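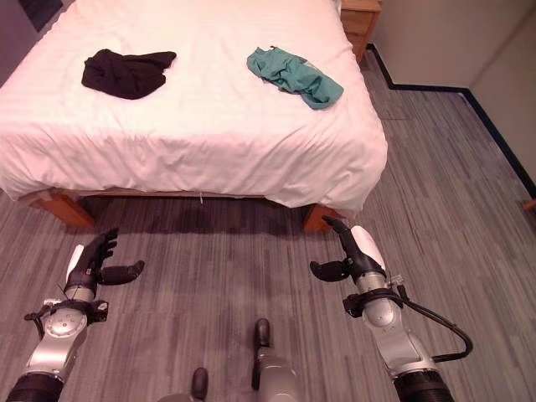 灯光的颜色会影响我们看东西的方法，也可能影响我们晚上的感觉。这是我们小组选择这个题目的出发点。在中文里，人们说“暖光”和“冷光”，我觉得这两个词很好懂，可是它们说的不是真正的温度。灯光偏黄、偏红的时候叫暖光，偏蓝的时候叫冷光。生活里有很多容易观察的例子：白色的被子铺在床上，在室内的暖光下面会带一点淡淡的粉色，靠近床尾、被子折下去的地方又显得灰一些。如果我们问房间的主人被子是什么颜色，他一定回答“白的”。眼睛看到的颜色和脑子里知道的颜色不完全一样，这个现象叫“颜色恒常性”。我们的报告从这个现象开始，然后讨论学生宿舍晚上的照明。

课程项目 > 室内环境 > 学生报告 > 宿舍晚间照明的观察

一、题目和小组

本报告由 Emese Kelemen 执笔，组员还有 Jairo Urrego 和 Alcides Puma。指导老师是 Nidia Cárdenas。报告完成于2020年4月，观察和访谈在前一年的10月已经做完，地点是 Dratstead 的学生宿舍 Alley 楼。

我的母语不是中文，所以报告里有些术语是我先用别的语言学习，再查词典翻译过来的。老师帮我改过一次，剩下的错误由我负责。

二、为什么研究晚上的灯

Alley 楼的房间白天光线不错，窗户朝着 Bralley 路，路对面没有高楼。问题在晚上。每个房间天花板上有一盏吸顶灯，是学校统一安装的，光很白，也很亮。很多同学晚上写完作业以后不愿意再开这盏灯，就自己买台灯或者小夜灯。我们听到过不同的意见：有人说白光让他精神好，可以看书看到很晚；有人说白光像医院，他一进门就想出去。

我们查资料的时候知道，晚上的强光，尤其是蓝色成分比较多的光，会影响身体里褪黑素的分泌，而褪黑素和睡眠有关系。不过，研究的条件往往和普通宿舍很不一样，比如照射的时间、灯的距离、参加者的年龄都不同。我们没有能力测量褪黑素，也没有打算证明灯光让人失眠。我们想了解的事情比较小：同一个房间换了灯以后，住的人怎么安排自己的晚上，他们对房间的评价有没有变化。

三、方法

我们选了502房间作为主要的观察地点，Jairo 住在那里，他的室友 Eusebio Bedoya 也同意参加。观察一共分2个阶段。第一个阶段里，房间照原来的样子使用，晚上开吸顶灯。第二个阶段里，吸顶灯关掉，改用一盏暖色的落地灯和书桌上的台灯。落地灯是 Tamayo 牌，从二手市场买来的，灯罩有一点发黄，我们在分析的时候也考虑了这一点。

每个阶段，两位住户每天写简短的日记，内容包括：什么时候开灯，什么时候关灯，晚上做了什么，睡觉以前觉得眼睛累不累。日记用自己的话写，没有固定格式。阶段结束以后，Alcides 和他们分别谈话，我在旁边做记录。谈话使用西班牙语，我听得慢，所以记录之后请 Alcides 再检查。

除了日记，我们还做了一个小的颜色练习。我们准备了3张纸：一张白色，一张浅灰，一张米色。先在暖光下面让参加者说出颜色，再拿到白光下面重新看。纸的背面写着字母，参加者看不到。做这个练习的目的是让他们自己体会颜色恒常性，它的结果不适合做统计。

四、观察的结果

第一个阶段的日记比较短。Eusebio 写得最多的词是“作业”，Jairo 写得最多的是“累”。他们开吸顶灯的时间很长，常常从晚饭以后一直开到睡觉。Eusebio 认为这盏灯对他画图有帮助，线条看得清楚，橡皮擦过的地方也看得清楚。他学的是土木工程，有很多手工画的作业。Jairo 的书桌在另外一边，他背对着灯，自己的影子正好落在本子上，这让他很烦。我们以前没有想到，他的不满意大部分来自影子，和光的颜色关系不大。

换灯以后，两个人的反应不同。Jairo 马上觉得舒服，他说房间“变小了，但是变近了”。这句话我想了很久怎么翻译，最后保留他原来的说法。他开始在床上看书，睡前也不再去公共厨房坐着。Eusebio 在开始的几天不习惯，他把台灯拉得离图纸很近，脖子觉得不舒服。后来他改变了自己的时间安排，画图放在下午做，晚上只看文字资料。他在谈话里说，这个改变他不一定喜欢，可是晚上确实安静了一些。

睡觉时间方面，日记里没有稳定的变化。Jairo 有时候睡得早，有时候因为考试睡得很晚。Eusebio 的关灯时间几乎没有改变。所以我们不能说暖光让他们睡得更早。

颜色练习的结果比较有趣。在暖光下面，白纸单独拿出来的时候，两位参加者都很快说是白色；米色的纸单独拿出来，Jairo 也说是白色。把纸并排放在一起，他才看出区别，并且要求把第一次的回答改掉。浅灰的纸没有造成困难。这和课本上的说明一致：眼睛判断颜色的时候需要比较，周围的东西会给它参考。

五、讨论

我们在开始的时候有一个太简单的想法，认为白光适合学习，暖光适合休息，所以只要把灯换好，问题就解决了。做完观察以后，我们觉得灯的位置至少和颜色同样重要。一盏很亮的吸顶灯放在房间中间，对背着灯坐的人并不友好。如果学校不能更换灯具，移动书桌也许是更便宜的办法，但是 Alley 楼的书桌是固定在墙上的，这个办法现在做不到。

第二个问题是两个人共用一个房间。画图的人需要清楚的光，想休息的人需要柔和的光，他们的时间常常重叠。从前我们把宿舍照明看成一个人的问题，谈话以后我才明白，它也是商量的问题。Jairo 和 Eusebio 在第二个阶段里比以前多谈了很多次“什么时候关灯”，其中有一次谈得不太愉快，第二天他们自己和好了。

Nidia Cárdenas 老师看初稿的时候提醒我们，住户知道自己在参加观察，所以他们的行为可能会改变。我们同意。另外，落地灯对他们是新的东西，新鲜的感觉可能让评价变高。比较好的做法是让一部分住户先用暖光、后用白光，可是我们找不到足够的房间。

六、不足和以后的打算

我们没有照度计，只用了手机上的软件，同一个位置测出来的数字变化很大，所以报告里没有使用这些数字。日记的时间也有缺少的部分，Jairo 承认有几天是后来补写的。我把补写的日记单独放在附录里，没有和其他日记合并。

Alcides 希望下个学期继续做颜色练习，增加布料，因为布料有褶皱，亮的地方和暗的地方放在同一块布上，比纸更接近真实的生活。我个人更想了解书桌的位置，准备向宿舍办公室借一份房间的平面图。申请已经写好，还没有得到答复。落地灯留给了 Jairo 使用，Eusebio 要求他把灯放在靠窗的一边。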